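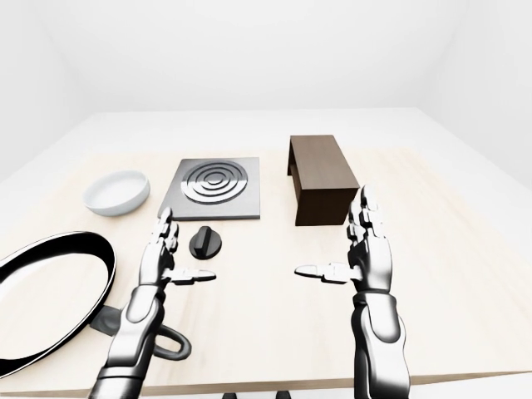

Print | E-mail

1/ In August our kitchen task in the simulator failed 40 times out of 86. The left hand must move the pan to the burner, and it stopped halfway with the grip force still on.

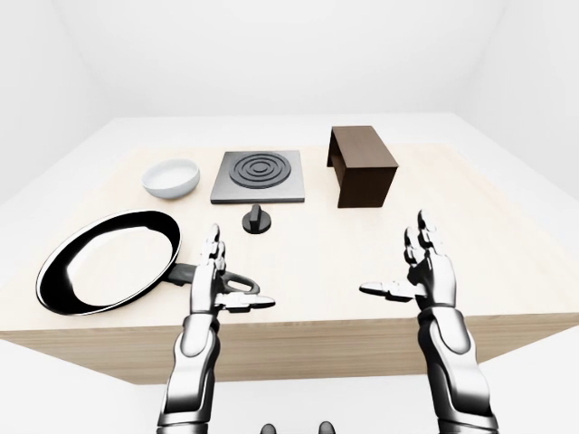
Janevski

2/ The fault was in our Grellgate controller. After a lost message it kept the last command and gave no alarm. On real hardware this is a safety matter, so I have cancelled the trial at Olluneck.

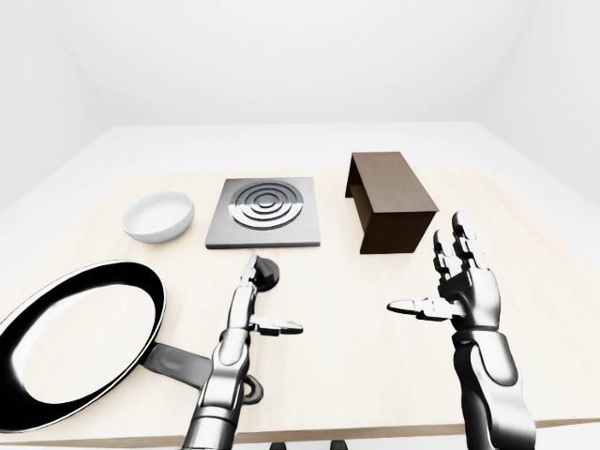 3/ Now the arms must release and hold position when the signal is late. I will programme the same check for the knob task before we run again.

Filed under: Robotics, Faults and Safety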